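# Skundell planner: questions we keep getting

Last edited 20 September 2021. Covers the Skundell planner and the Illel perception node on the kitchen table setup. If you came for a sales pitch, the Kassa page has one. Most of what follows was written by people who have to fix the thing.

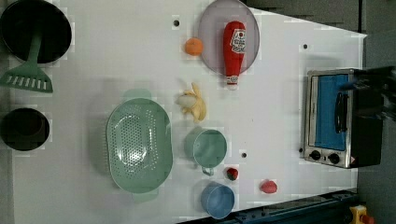
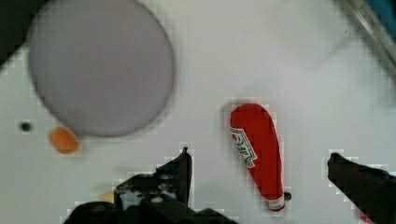
*Kitchen table, fixed view first, then the wrist view with the ketchup bottle between the fingers' tips.*

## Does it work?

Define "work." On the March log we ran 400 pick attempts on this table and 87 of them failed in a way that needed a person to step in. Whether that is good depends on what you planned to do with it. We would not let it near real dishes.

## Why are there two camera streams if the planner only uses one at a time?

The fixed view gives Illel the whole layout: colander, cups, fruit, oven. The wrist view is for the last stretch before the fingers close. They are handled by separate trackers, and the handoff between them is the weakest part of the stack. People ask us to "just fuse them." We tried. The fused pose was smoother on the plots and picked no better, so it lives on a branch.

## Can it tell the plate from the table?

Most of the time. A pale plate on a white table is about the worst thing you can hand a depth-free segmenter, and the rim is doing nearly all the work. When the light is flat, Illel sometimes returns the plate's shadow as a second, thinner plate. Set `min_region_area` higher before you file a bug.

## It keeps reporting a small dark object that isn't there.

Those are the holes in the tabletop. The default config masks them, but the mask is stored in table coordinates, so it drifts if you move the fixed camera and skip calibration. Run `illel mask --rebuild`. If the planner has already queued a grasp on a hole, cancel it by hand. It will not give up by itself, and yes, there is a ticket open.

## Does it read labels?

No. There is a demo clip going around in which it looks as if it does. The classifier in that clip was trained on a small set of props, and a red bottle with a white cap was one of them. Show it a different red bottle and you will get the same answer with the same confidence. We have asked for the clip to be relabeled.

## Why is the confidence score always so high?

It is badly calibrated. Treat anything over 0.9 as "the network had an opinion." The number is useful for sorting candidates within one image and for very little else. Please stop putting it on slides.

## The wrist images look blocky. Is the camera broken?

Probably not. The wrist stream is compressed hard to fit the link, and you see it most along dark edges and on anything bright red. You can raise `wrist.bitrate`, at a cost: past a certain point the frames arrive late, and the controller acts on an old picture. We would take ugly and recent over clean and stale. The detector was trained on compressed frames anyway.

## Can I use it with the toaster oven?

You can plan around it. The oven goes into the collision model as a plain box, with no door and no handle, so the planner will avoid it and has no idea it opens. Door opening is on the Kassa roadmap, where it has been for a while.

One warning: the box is padded on all sides. If you set a fruit close to the oven, the planner may call it unreachable when the arm could get there easily. Lower `pad_mm` in small steps and keep a hand on the stop button.

## How many objects can it handle at once?

The tracker has a hard limit of 101 IDs, which somebody picked and no one has defended. You will hit trouble well before that. What hurts is overlap. A spatula leaning into a pot comes back as one long object about as often as two, and then the planner tries to lift the pair.

## Is the training data public?

Part of it. The Nerkier set has 1,311 labeled images, all from tables much like this one with props much like these. Read that sentence again before you quote our numbers for your own kitchen. Toy food is light and keeps its shape, and a real banana does neither for long.

## Should I upgrade from the old planner?

If the old one is doing what you need, we can't think of a strong reason. The new one plans faster and its logs are readable. It also dropped support for two-stage grasps – a few of you relied on those, and there is no replacement yet.

## Where do I report a failure?

Use the tracker, and attach:

- the bag file, starting a few seconds before the failure
- your full config, including the parts you didn't touch
- both camera streams
- the output of `skundell version`

"It missed" without a log gets closed. Reports with a log do get read, usually within the week, and the hole mask and the padding setting both came out of them.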